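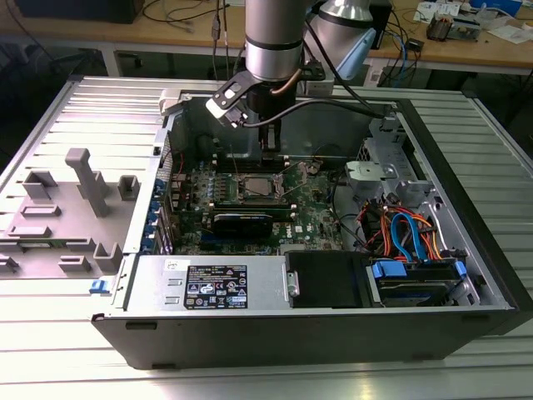 Ellis Tarero
Technical Writer, Orkmont

Section 2. Checking the memory module

1. Shut down the computer and unplug the power cord.
2. Lay the tower on its side and take off the side cover.
3. Find the memory slots near the processor. Each slot has a white latch at its ends.
4. Open the latches and lift the module straight up.
5. Line up the notch and press the module in until the latches close.

Note: Keep the drive cables clear of the slots.

Caution: Do not touch the metal contacts.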